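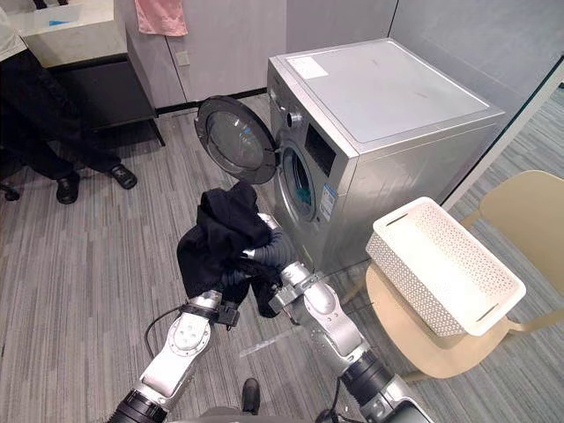
Fotora Guest House is looking for a Laundry and Linen Assistant

Place of work: Fotora Guest House, Zivberg
Hours: 40 per week, in shifts
Start: as soon as possible
Reference: 2868
Published: 2025-10-02

Fotora is a family guest house at the upper end of Zivberg, on the road to the Areck valley. We have guests all the year, mostly walkers, families and people who come for weddings at the Modise farm next door. We are searching for one person who will join our laundry and take care of the bed linen, the towels, the table linen and the private clothes which guests give us for washing.

The laundry is on the ground floor, behind the kitchen. It has a window to the yard and a door to the drying lines, so in good weather we dry outside. At the moment the team has 4 persons, and one of them will retire at the end of the year. The new colleague will learn from her during the first weeks, and we would be very glad if the two can still work together for some time.

Your work

You collect the used linen from the floors in the morning and sort it by color, fabric and temperature. You check every piece for stains before it goes into the machine, and you treat the stains with the products that we have in the cupboard. We do not use bleach on colored linen.

You load and empty the machines, hang or tumble dry, iron, fold and put everything in the linen room. Sheets are folded with the hem to the inside, and the pillow cases are stored together with the sheets of the same size. It sounds like a small thing, but the housekeeping team takes the sets from the shelf in a hurry and they must be complete.

You wash the guest clothes separately. Each guest fills out a small paper form with the name and the room number, and the form stays with the clothes until they are returned. You look in all pockets. If you find money, keys or jewelry, you bring it to the reception immediately and sign the book there.

You do small repairs, for example a loose button or an open seam. For bigger repairs we have a tailor in the village, who comes by on Tuesday.

You also keep the laundry room clean, empty the lint filters after every load and tell us early when the detergent goes to the end. Ordering is done by the office.

What you should bring

Experience in a laundry, a hotel or a hospital is welcome but it is not a condition. Many of our good colleagues came from other jobs. More important for us is that you work carefully and that you do not lose patience when a tablecloth must be washed a second time.

You should be able to read care labels, or be willing to learn it. You should be able to stand for a long time and to push a full linen cart. The carts have wheels, but between the laundry and the old building there are 2 steps, where a second person helps.

We speak English in the team, together with several other languages. Your English must be enough to understand a work plan and to speak with a guest about a missing sock. A driver's license is not needed. From the bus stop it is a short walk, but the path is steep and in winter you need good shoes.

Working hours

The early shift begins at six and the late shift begins at noon. You will work every second weekend, and for this you receive free days during the week. The plan is made one month before. If you have children or another duty at home, please tell us already in the application, then we can look together at which shifts are possible. In September, when most of the weddings take place, it is very busy and we ask everybody not to take vacation in that month.

What we offer

A permanent contract after a trial period of three months. Payment is monthly, and the amount depends on your experience. We tell you the exact figure in the first conversation, before you have to decide anything. Work on Sundays and public holidays is paid extra.

You get a warm meal on every working day, together with the kitchen team. Work clothes are given by us and washed in the house. If you need a room, there is a simple one in the staff building which can be rented for the first months. It has its own bathroom, the kitchen is shared. Pets are unfortunately not possible there.

We also pay for the bus pass inside Zivberg. Once a year the house is closed for one week and we make a trip together. Participation is free and nobody has to come.

How to apply

Please write us a short letter, by hand or by computer, in which you say who you are, what work you have done until now and when you could start. A curriculum vitae is good if you have one. A photo is not necessary. If you have certificates from earlier employers, please send copies only, as we cannot send papers back.

You can leave the letter at the reception, or send it by mail to Fotora Guest House, Upper Road, Zivberg, attention of Zinhle Baloyi. Please write the reference number on the envelope, as we have also an open position in the kitchen and the letters were mixed up before.

Zinhle Baloyi is the head of housekeeping and she reads all applications herself. Everybody gets an answer, also when we cannot offer the job. If we would like to meet you, we invite you for a conversation and after this for one trial morning in the laundry. The trial morning is paid. Please bring closed shoes.

For questions about the contract or the staff room, ask for Gerrit Mkhize in the office. He is in the house from Monday to Friday, best reached in the afternoon after three, when the departures are finished. Questions about the daily work go better to Zinhle.

The position stays open until we have found the right person. When it is filled, we will take this notice off the page.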